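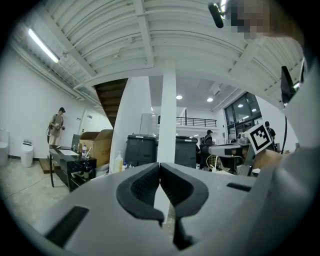 Jollel H2 Hand-Held Gripper

Demonstration unit, Motdale workshop
Open day: April

Overview

The Jollel H2 is a two-finger gripper operated by hand and used to record manipulation tasks for later training of a robot arm. The operator carries the tool to the work, closes the fingers on the object, and moves it as the arm would. No arm is needed at the recording station. The same finger set mounts on the arm-side version, the H2-A, so contact geometry is the same in both cases.

Main parts

Body: matte light gray shell, closed around the drive linkage. Service access is from the back with a 2.5 mm hex key.

Fingertips: soft black pads, curved, with a textured inner surface. Left and right pads are mirrored and are ordered as a pair. They pull off the stems without tools.

Marker: square black-and-white fiducial, carried on the housing. Keep it free of tape, labels and fingerprints. A scratched marker must be replaced before the next session.

Camera: wide-angle, fixed focus, looking out past the fingertips. Calibration is stored in the unit and does not need to be repeated after a pad change.

Data

Weight with pads and camera: 744 g
Maximum opening between pads: 58 mm
Recommended object weight: up to 317 g
Data connection: cable, locking connector at tool end
Storage: internal card, copied at end of session
Arm-side version: H2-A, same pads, flange mount

The 317 g limit applies to smooth objects held between the middle of the pads. Heavier objects can be lifted with the hooked ends but will rotate, and recordings made that way should be marked as such.

Open day program

The Motdale workshop is on the ground floor, under the mezzanine. Demonstrations run in the main work area with normal work going on at the benches. Each group is limited to 8 visitors. Groups start at 10:00 a.m., 1:00 p.m. and 3:00 p.m. and take a little under an hour.

1. Handling. Nisreen Awad shows the grip, trigger travel and carrying position, then passes the tool to visitors. Expect two or three tries before the fingers close where you want them.

2. Recording. A short pick-and-place task is recorded from start to finish. The take is opened on a monitor with the finger position plotted under the video.

3. Rejected takes. Jytte Bjarnason goes through recordings that did not pass the checks. Common causes are tracking loss during fast wrist turns, a hand over the lens, and the operator setting the tool down before stopping the take.

4. Pad change. Visitors remove and refit one pair.

Questions on price and delivery are handled after item 4.

Site notes

Floor is bare concrete. Cables are run across it in places; closed shoes are required. Headroom is reduced below the stairs. Visitors should stay clear of seated staff and should not move bins or open boxes. Photography is allowed except of screens.

People working in the area may appear in recordings made during the demonstration. Faces are blurred before any recording is released. Visitors who do not want to be recorded can watch items 1 and 4 only.

Ordering

H2 complete, with one pair of pads and hard case
H2-A arm-side unit, without flange
Replacement pads, standard, pair
Replacement pads, firm, pair
Marker plate with screws
Calibration board

Flanges for Haddadin arms are kept in stock. Flanges for other makes are cut to order by Trutstead and ship separately. State the arm model and bolt pattern when ordering.

Firm pads wear longer but slip on glass and glossy plastic. The standard pads are fitted to all demonstration units.

Loan units

One H2 can be borrowed for two weeks by sites that have attended a demonstration. The loan includes the case, a spare pair of standard pads and the calibration board. Return the card with the tool. Cards are wiped at Motdale after the borrower confirms that the files were copied.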